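The bin by the door

Most homes have one. At the Lacerda workshops in Irkow it is a grey metal tub, and everything that has no other place goes into it. Margus Šimkus has looked after the stores there for 12 years and empties the bin himself on the first working day of the month.

He keeps a book of what comes out. Last November's page runs to 100 lines. Pens and markers take up most of it, followed by drinks bottles, cups and single shoes.

"People come back for a shoe," he says. "They don't come back for a cup."

What he does with it all is simple. Cups are washed and go to the kitchen shelf. Bottles are rinsed and put out for recycling with the cap on. Markers get a quick try on scrap card, and the dead ones are thrown away. Shoes wait for 6 weeks on a rack in the corridor.

The mix changes little from month to month. A yellow cup, a tan slip-on with an orange-red lining, a Hint water bottle and a white dry-erase marker make up a fairly typical load, along with the fine white powder that settles on the floor of the bin. 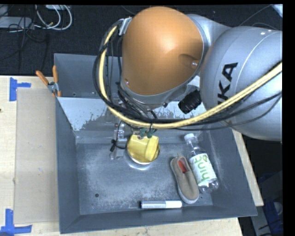
Cleaning the bin

Šimkus brushes the powder out dry before he wets anything. Then he goes over the sloping sides with warm water and washing-up liquid, and dries the bottom with an old towel. The job takes him most of a tea break.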